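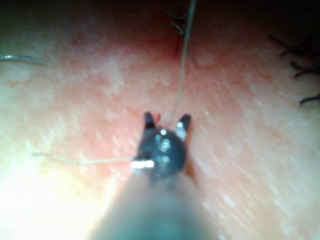 *Long end standing up between the jaws, short tail wandering off to the left.*

**ronja_m** (1,230 posts)

Evening all! I've been putting in my suturing practice after dinner again, and I keep getting stuck on the same silly thing, so I thought I'd bring it to the thread where people have been so kind to me before. It's my tails. I can get a knot down all right, but the other end always seems to end up running low and flat across the surface, pretty much under whatever I'm holding, and it's so pale that half the time I lose track of where it finishes. Do you all trim as you go, or leave everything long until the row is closed?

**kyungtae_h**

Trim as you go, every time. Kyung-tae from the Driltgate evening group here, if you remember me. I pull the short tail down to a couple of centimetres before the first throw and then it can't get up to much. If your tail is long enough to wander, you've not pulled enough through.

**jamila_k**

I'm going to disagree with Kyung-tae, with love. When I was learning I cut too short and spent weeks watching my knots slide open, and it put me right off. I'd leave them longer for now, Ronja, and just sweep them to the same side after each knot so you always know where to look. You can be neat later on. Could you show us more of the row?

**ronja_m**

Oh, good idea.

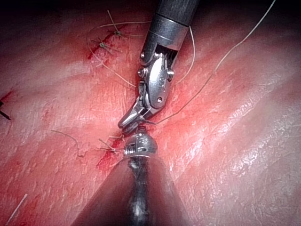
*Tied stitches at the upper left, and the loose thread I was complaining about.*

The closed bit is the part I'm reasonably happy with. The loop coming away from it towards the middle is the sort of thing I mean, and then there's that long piece heading off to the top right as well. I had 35 minutes before I had to put the kettle on and I'm sure I spent most of them chasing thread.

**boram_g**

That's a lot of thread for one short line! I'd start with a shorter length altogether. It feels wasteful to keep starting fresh pieces, I know, but I find it much calmer - two short ones beat one long one in my book.

**kyungtae_h**

Agree with Bo-ram on the length. Still say trim.

**jamila_k**

Still say don't, ha. What sort of cut are you working on? I think a lot of people make things harder by closing something that gapes in the middle and starting from one end.

**ronja_m**

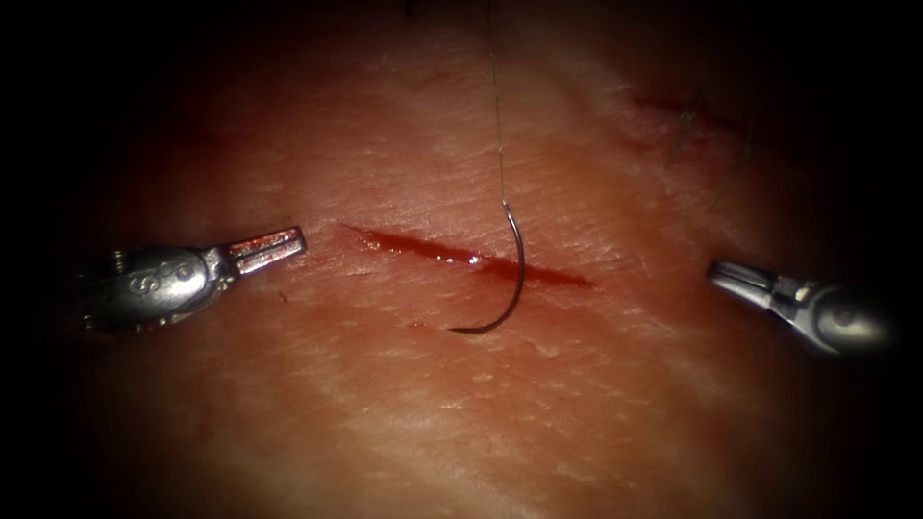
*Straight cut, fine at both ends and widest towards the centre.*

Like so. I've been starting at the left end and marching across, and by the time I get to the middle the edges don't match up.

**boram_g**

Ah, put your first stitch in the middle, then halve each side. Four stitches spaced like that will teach you more than a dozen marched across. The edges look a little raised too, so take even bites and don't haul on it.

**jamila_k**

Yes to all of that. And let us know how the Alodeck thread behaves if you end up ordering it, mine came so tightly coiled it wouldn't lie flat for love nor money.

**ronja_m**

Will do! Middle first, shorter pieces, and I'll do one row trimmed and one row long to keep you both happy.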